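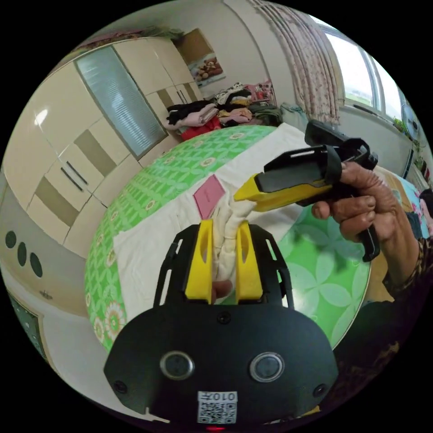
The gripper that wouldn't let go

The fault report from Ploltbridge ran to four lines. A laundry-folding robot, on trial in the linen room of a residential care home, closed its fingers on the sleeve of a staff member's cardigan and kept them closed. She pulled. It pulled back. Two minutes went by before a colleague found the switch at the wall.

She had a bruised wrist and a ruined cardigan, and she was back at work the next morning. Nirow, the company that makes the robot, called it "an unplanned grasp event". I have read that phrase many times now and I still think it means the robot grabbed someone.

How does a machine built to pick up pillowcases come to pick up an arm? Nirow's answer begins with how it was taught. Nobody wrote the robot a set of rules for folding. People in ordinary homes were paid to handle clothes and cloths with hand-held grippers, each with a camera in the housing, and the recordings were used to train the software. The company says it used 1409 of them for the folding task.

It's a sensible enough way to show a robot what cloth does. Cloth slumps and bunches and hides its own corners, and people are good at dealing with that. But people are also good at keeping their hands out of each other's way, and they do it without thinking. A person holding a gripper who feels a tug will ease off. The camera may see the fingers open. It doesn't feel the tug.

Nirow's own review, which it gave me after three requests, says 374 of the recordings had a person's hand or sleeve close to the cloth being gripped. None had been labelled to tell the software that a sleeve with an arm in it is different from a sleeve on a pile. As far as the robot was concerned, fabric was fabric.

That explains the grab. It doesn't explain the two minutes.

For that you have to look at the part that was supposed to save the day. The robot had a force limit, set at 40 newtons, which should have opened the fingers when something pulled hard. Chong, the testing firm hired by the care home afterward, found the limit applied only while the arm was moving. Once the arm stopped, the check stopped with it, and the fingers went on squeezing. The red stop button on the base did the same thing: it froze the arm and left the grip shut.

Nirow says this was a deliberate choice, made so that a robot wouldn't drop what it was carrying in a power dip. Fair enough for a crate of glasses. This one carries towels.

The company has since sent out an update that opens the fingers on any stop, and it says new recordings will be checked for hands before they're used. It wouldn't tell me who does the checking, or whether the old ones have been taken out. Vondemel, which leases the robots to care homes, told its customers in March that the matter was closed.

The Ploltbridge home has kept its robot, for now. It runs at night, with the linen room door locked, and the staff fold the day's washing by hand.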